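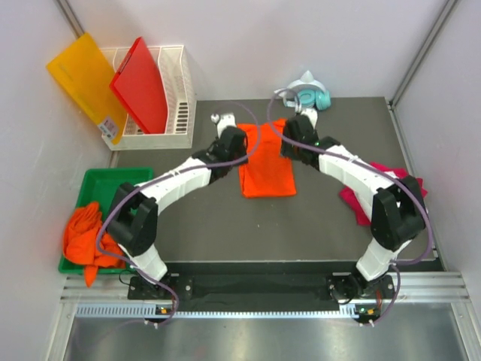 The Organizer Who Stopped Believing in Organizing

August 4, 2020

I went into this interview expecting to be sold something. Every story I've read about home organizing ends with a link to a set of matching bins, and the woman I spoke to by phone last week spent 14 years in the trade, first on her own and then for Wernora, a company that sends people to your house to sort your closets at an hourly rate. She asked me to leave her name out, as she still has friends working there and would like to keep them.

She quit in February. What she wanted to talk about was why she thinks most of what she did for a living didn't work, and I'll admit I was suspicious of that too. A convert with a grievance can be as hard to pin down as a salesman.

So I started by asking whether she was just tired of the job.

"Sure I was tired of it," she said. "You carry boxes up and down stairs all day. But I was tired of it in year three and I kept going, so that's not it. It was going back to the houses."

Wernora, she told me, never planned for anyone to go back. A job was booked, the before and after pictures were taken, the client wrote a nice review that same evening and everyone moved on. In her last couple of years, though, she started getting repeat calls in Drindville, where she lives and where the company didn't have many people. She'd walk into a kitchen she had finished the year before and find it the way it had been the first time.

"Same drawer," she said. "Same batteries and rubber bands and takeout menus in the same drawer, except now there was a divider under them."

I pointed out that this proves less than she might like. The people who call back are the people it failed for. Those whose kitchens stayed neat had no reason to pick up the phone.

She took that well. "You're right, and I used to tell myself that. Then I went and looked." Over one winter she got in touch with old clients herself, on her own time, and asked whether she could stop by for coffee. I asked how many said yes and she wouldn't give me a figure, which I would have liked. "Enough," she said. "It wasn't a study. I'm telling you what I saw." What she saw, in her telling, was that the clothes went first, then the paper, then the toys. Garages lasted longest. She puts that down to the fact that people don't go into their garages much.

We talked for a while about clothes, where I think she's at her most convincing. The fashion when she started was for stacking. Then it was for rolling, then for folding everything into little upright packets so you could see each shirt from above. She taught all of these. She taught the last one in a rented room behind the library, to people who paid for the evening, and she says she never once kept it up in her own dresser for longer than a few weeks.

"It looks wonderful on the first day. You open the drawer and you feel like a different person. Then you're doing laundry at ten at night and you've got a kid who can't find his soccer shorts, and are you going to fold a sock in thirds? You're going to shove it in."

But surely some people fold the sock in thirds. My sister does.

"Was she messy before?"

She was not. She was folding things at age six.

"Well," she said. "That's my point. The tidy people loved my classes. They were the best students I had."

I've thought about that answer a good deal, and I'm still not sure it's fair. Plenty of skills are picked up fastest by people who already lean that way, and we don't say piano lessons are a con. When I tried this on her she said nobody sells piano lessons by promising you'll have time for your family again.

Then there's the matter of the containers. Wernora had an arrangement with Borbély, a store that sells shelving and boxes, and its people were encouraged to finish each visit with a shopping list. The box they were told to recommend was called the Gedenero, a clear bin with a snap lid that came in more sizes than anyone could need. She remembers one family whose list for a single playroom came to $644. They bought all of it.

"Did it help them?" I asked.

"It helped them own a lot of Gedeneros."

She was paid nothing extra for those lists, she says, and I have no way to check that. She does say the managers looked at them. A short list would get you a phone call asking if you'd run out of time.

Her complaint about bins is simple enough that I'm annoyed I hadn't thought of it. A lid is a step. If putting the crayons away takes opening a cabinet, pulling out a box, unsnapping a lid and doing it all backward again, the crayons will live on the table. She now tells friends to take the lids off whatever they have and throw the lids out, or at least put them somewhere they'll forget about. Open baskets and hooks, or a plain shelf. She thinks a laundry hamper without a top will beat one with a top in any house in the country.

"But it photographs badly," she said. "You can see the stuff."

Paper is the one area where she still sounds like a professional, and where I found myself taking notes for my own sake. People keep too much of it and sort it too finely. She has met color-coded systems with tabs for things like "warranties, small appliances" that had been filled in with great care for the first few tabs and then dropped. The pile beside the system was always taller than the system.
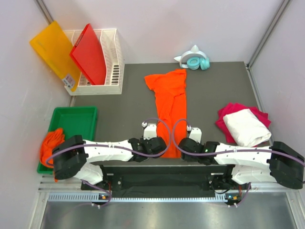 An openwork organizer and a couple of folders: as much filing as most desks need, our former organizer would say.

Her advice is to have two places. One is for paper that needs you to do something, and it should stand where you can't avoid looking at it. The other is for paper you have to keep, and that can be a single box with no order at all beyond newest in front. "You'll look for something in there maybe once a year," she said. "So it takes you 20 minutes that day. Compare that to filing every week for the rest of your life."

I told her this sounded a lot like a method. Give it a name and a price and she'd be back in business.

There was a long pause. "Yeah, I heard it too, while I was saying it," she said.

It's the thing that bothers me about the whole anti-clutter-advice corner of the world, which has grown nearly as large as the advice it complains about. You read that you don't need a system and then you're handed one. I asked her straight out if she was writing a book. She says she isn't. She has been asked to give a talk at the Drindville library, in the same room where she taught the folding, whenever the library is giving talks again, and she hasn't made up her mind.

With so many people stuck at home this year, I wondered if she thought the business was about to boom. Everybody I know has cleaned out a closet since spring. She guessed that Wernora would do fine, either by video or in person once clients are happy to have strangers in their bedrooms. She had heard they were trying out a video service already, where the client holds up each item to the screen and the organizer says keep or go.

"I can't think of anything worse," she said, "for either one of them."

What she would like people to do instead is less than I'd hoped for when I asked the question. Buy fewer things. Give away what you notice yourself stepping over. Leave the garage alone. She doesn't think a messy drawer says anything about the person who owns it, and she doesn't believe a neat one ever fixed a marriage, though she was told it had on more than one occasion, usually with the husband out of the room.

I'm with her on the bins and on the lids. On the rest I'd want to see somebody go back to those houses with a notebook and no hard feelings toward a former employer. My neighbor paid for a Wernora visit the summer before last, and her pantry, which I looked into on Sunday with her permission, is still in perfect order. When I passed this along, the former organizer asked me how often my neighbor cooks.

I had to go back next door and ask. Twice a week, she told me, and the rest is takeout.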